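Nudach cable tidy: what's in the folder

Hello! I'm Ishbel Dalgleish, and I look after the recordings for Nudach, our student robotics club at Ditthorpe. We're a Friday evening lot, mostly second years. This term's project is getting two arms to help with the boring bits of wiring up a bench.

There are 40 episodes in the folder, each 30 seconds long, plus a notes file in Lawal Dauda's spelling (sorry, Lawal). Start with the ones tagged "sultana" — they're the cleanest. 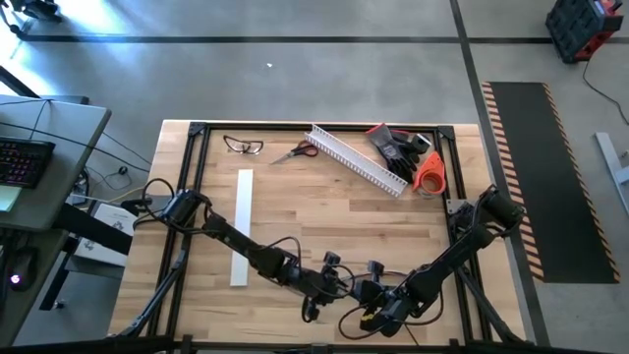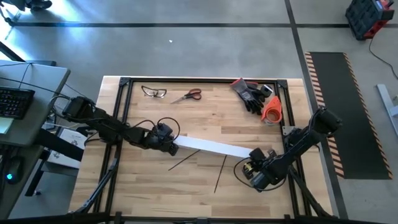
Wires and grippers, closer in:

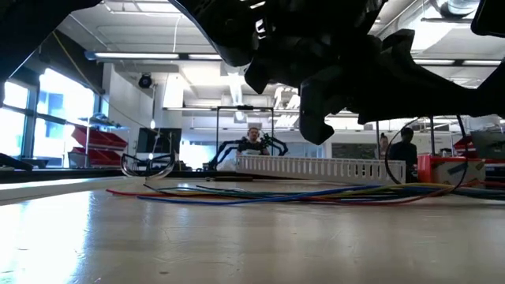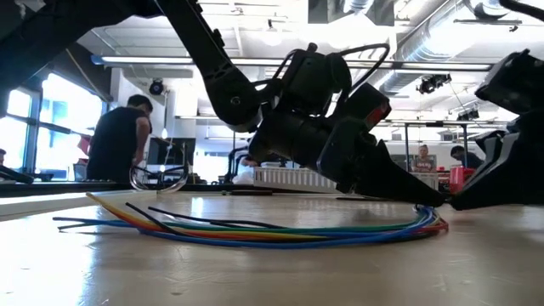 Page last changed: January

I've kept the failed goes in, as I learnt loads from them! Filter on "ok" if you don't want them. Episode 7 has no left arm joint data and I haven't got round to redoing it.

To play things back you'll need Virneo, our little viewer script. It wants nearly 100 MB free and gets sulky with spaces in folder names. Use it for any coursework you like, just tell Lawal or me if something won't open.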